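Kivthorpe & District Chat > House and Garden > Marble worktop, am I mad?

damsonjane
Posted August 15, 2024

Right, talk me out of it or cheer me on please. We're finally doing the kitchen and I've fallen for a white marble worktop. My husband wants quartz. My sister wants me to have quartz. The man at Boros practically begged me to have quartz, and he sells both! The quote for the marble is £2,126 fitted, which is £400 more than the quartz, and for that I get something that apparently dies if you show it a lemon.

But I love it. My gran had a slab in her pantry for pastry and I can still remember how cold it was on my elbows. Anyone living with it day to day?

pelham_tony
Don't. We had it in the old house in Hanwood and it was ruined by the first Christmas. Red wine ring, a dull patch where somebody left half a lime, and a rusty circle from a tin of golden syrup that never came out. I spent more time wiping than cooking. Quartz in this house, not a mark on it, couldn't care less what lands on it.

mrs_ottershaw
Oh I completely disagree with Tony (sorry Tony). Ours has been in for 26 years and it's covered in little dull spots and I couldn't tell you where half of them came from. You stop seeing them after the first year or so. The first one hurts — I cried over mine, it was vinegar off a jar of beetroot — and then you just get on with having a kitchen.

What I would say is ask for honed, which is the matt finish. Polished shows every etch because the shine goes. On honed you have to get your head down sideways to find them.

damsonjane
Thank you both, that's cleared up nothing! I hadn't really thought about the finish. The sample they lent me is shiny. I put a slice of tomato on it overnight and there's a mark, but only if the window's behind it.
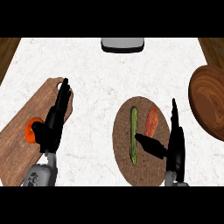
The other thing I can't settle on is veining. I don't want those great grey lightning bolts you see in hotel bathrooms, I'd like something quiet that crumbs can hide in a bit. And it's got to sit next to oak, which is staying whatever happens as my father-in-law made it. Would a warmer white go better or am I overthinking?

grouting_graham
Fitted worktops for a living until my back went, so two things.

Sealing does not stop etching. People get told it does and then they ring up furious. Sealer slows down stains, meaning oil, wine, coffee soaking in. Etching is acid eating the surface and no sealer you brush on will do much about that. Ask what they're using and how often it wants redoing.

Second, go to the yard and see your own slab. Don't choose off a sample the size of a coaster. I've seen people in tears on fitting day over a big brown streak right by the hob. Take a drawer front with you for the oak question and look at them together outside.

pelham_tony
Graham's just made my case for me there. Why pay extra for something that needs resealing and still marks?

mrs_ottershaw
Because she likes it, Tony!

kettle_on
Could you do both? My neighbour Erzsébet Bodnár has marble on the one bit where she rolls out strudel dough and plain beech everywhere else. It looks lovely and she didn't have to remortgage. The beech gets oiled every September when she does the garden bench.

damsonjane
Now that is tempting. I do all my pastry at the end by the window anyway, and the messy stuff happens by the hob. Does the join between the two get mucky?

kettle_on
I'll ask her. I've never noticed it but then I'm usually looking at the strudel.

grouting_graham
Joins are fine if the thicknesses match. Marble is often 20 or 30mm and timber's usually nearer 40, so somebody needs to pack it up underneath. Get that written on the quote. Trinduvlow did a few like that when I was subbing for them and they were tidy, so worth a ring for a second price.

pelham_tony
I could live with that. Keep the limes at the other end.

damsonjane
Ringing Trinduvlow in the morning, and I'm going to the yard with a drawer under my arm. Husband has been told. He's asked if he can have a boiling water tap in return, so that's another thread.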